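Gripper Trial Days at Stuveo: Your Questions Answered

We get a good number of letters and phone calls about our trial days, and many of them ask the same things, so Sibel Duman and I have put our answers together on one page. If yours isn't covered, do write in. We like hearing from people, and the page grows every time somebody asks us something we hadn't thought of.

What happens on a trial day?

You bring the things you need picked up, and we try them with several grippers on the same arm so that you can compare like with like. Most visitors come from small packing rooms, shops that send out their own orders, or colleges choosing kit for a teaching bench. You are welcome to sit and watch, or to take the controls yourself once you've had a short safety talk (please do, it's much more fun than watching, and you learn more about a gripper in ten minutes of driving it than from any leaflet).

Which grippers can I try?

At the moment there are 3 on the shelf. The Darnmont is a two-finger parallel gripper with a long stroke and rather gentle springs. The Alemneh is a smaller two-finger model with a quicker close, and it suits people who have a lot of light boxes to get through. The Trovinico is a suction head with two cups. We had a soft three-finger hand as well until January, but the fingers had perished at the base and we have not yet found a replacement we are happy with.

Do I have to choose between fingers and suction before I come?

Not at all, and we would really prefer that you didn't! People often arrive quite sure that suction is what they want, and then we put a crinkly packet or a tube in front of it and the afternoon goes another way. It happens in the other direction too. Fuad Kassa came to us set on fingers for his flat cartons and went home with the Trovinico on loan, and he has been very cheerful about it.

What sort of items should I bring?

Bring the awkward ones. Anybody's gripper will lift a nice square box, so a trial spent on nice square boxes tells you very little. We'd like to see your squeeze tubes, your floppy pouches, your bottles with the odd waist in the middle, and whatever it is that your packing staff grumble about. Two or three of each is plenty. If something is full of liquid, please tape the lid down before you travel. We have a mop, but we'd like to keep it in the cupboard.

How do you lay out the items?

We use shallow coloured trays on a white table, and we try to copy the way things sit at your own place. If your stock stands upright, we stand it upright. If it arrives in a heap, then a heap it shall be. The trays are easy to swap about, and you may bring your own if you think the shape of them matters.

Cosmetics come up more than anything else, tubes above all, and they are a good test of how a pair of fingers and a wrist camera get along together. 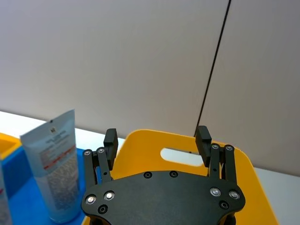

Fingers open over the yellow tray, with an upright tube to the left.

Why is the camera fitted at the wrist?

Because it travels with the gripper and so keeps the fingertips in view. When you are judging a grasp you want to know where the pads are in relation to the item, and a camera up on a pole tends to have its view blocked by the arm at exactly the moment you were interested in. The price you pay is that the gripper takes up a fair piece of the picture. With a bulky mounting plate you can lose sight of whatever is close underneath, and this is worth looking at when you compare models, as it varies a great deal from one to the next. Napaporn Duangkaew, who looks after our cameras, can move the mount a little up or back for you. She can also set up a second camera beside the table if you would like both views.

Does the colour of the trays make any difference?

More than we expected when we started. Bright, plain colours make it easier to see the edge of a dark fingertip, and easier for software to separate the item from what's behind it. Pale packaging against a white table is harder going. If your own bins are grey or see-through, tell us, and we will hunt some out so that you aren't given a rosier result than you'd get at home.

What about trays with high walls?

A good question, and one that Ibsa Ejigu put to us after bumping his way through most of a morning. A wall that curves up at the back takes away some of the room your fingers need, particularly with a wide gripper that has linkages sticking out at the sides. We suggest trying each item in the middle of the tray first, then against a wall, then in a corner. Corners are where you find out how slim your gripper is.

How many tries does each item get?

We do 12 with each gripper, turning the item a little between goes. After that we change the gripper over and start again. Changing takes a few minutes, as the screws have to come out of the mounting plate and go back in evenly, and Tymofii Holovko will not be hurried with his screwdriver.

How do you decide whether a grasp was a good one?

The item has to be lifted clear, carried across to the second tray and put down without being dropped or dented. We write down anything that slips but is still held as a "slip", in its own column. Please don't skip past that column when you get your sheet. A gripper with plenty of slips will often start dropping things once the pads have worn.

Can I borrow a gripper afterwards?

Yes, for up to 7 working days, provided that your arm takes one of the usual flange patterns. Send us a drawing or a clear photograph of your flange beforehand and we'll look out the right adaptor.

When is the next trial day?

The next one is on 24th September, and there is room for 11 visitors. Tea is provided, and there's a step at the side entrance, so ring the bell at the front if you have heavy boxes to bring in.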